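Cupped wood floor in kitchen after dishwasher leak – sand now or wait?
Home Repair > Floors
Asked 26 December 2021 by crawlspace_dan

The supply line on our dishwasher let go while we were out overnight. The kitchen has 3/4 inch solid oak strip, nailed down over a plywood subfloor with a crawlspace below. The line is replaced and the surface water was up within an hour of us getting home. The boards for 70 inches out from the sink wall are cupped, edges high and centers low. The rest of the room looks flat.

The first contractor, from Garkeo, wants to sand it flat next week and recoat the whole floor, 181 square feet. The second wants to tear out everything and start over. Neither one took a moisture reading. Is there a third option? I have a dehumidifier and a pin meter, and no deadline.

2 replies

Şükran Gezer
Do not sand yet. Cupping means the bottom of the board holds more moisture than the top. If you sand the high edges off while the board is in that state, it will crown when the underside dries, and you will then have high centers and less wood to work with.

Take pin readings in the cupped zone and in a part of the room that never got wet, same species, same meter setting. The dry area is your reference. For strip flooring I want the two within 2 percentage points before any sanding. Insulated pins are better than bare ones, as they let you compare the top of the board with the lower half. Read the subfloor as well, from the crawlspace if you can reach it. The subfloor is usually the slow part.

Run the dehumidifier with the doors shut and keep the room at normal living temperature. Do not aim heaters at the boards. Fast drying of the top face makes the cup worse and can split the ends. Log the readings weekly in the same spots, marked with tape. I would expect to be looking at March before deciding anything. 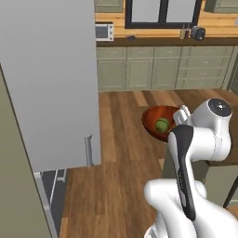
Bowl with green apple, wood floor, kitchen.

For the flatness check, lay a straightedge across the boards, at right angles to their length, and measure the gap with feeler gauges. Write that down next to the moisture number. Mild cupping often relaxes without help. If the readings have matched and stayed steady for a few weeks and the gap is still there, sand at that point. Boards that have lifted off the nails are a separate matter – those get refastened or replaced first.

Also check the crawlspace for a ground cover. Bare soil under there will keep feeding the subfloor and your numbers will stall.

toolshed_revdale
had the same thing at our place in Revdale, ours was the fridge line. We waited and most of it went down. Ended up replacing a few boards by the wall and paid $1,061 with the refinish of that section. The new boards are a bit lighter. Call your insurance before you tear out anything, and keep a piece of the old supply line, ours asked for it.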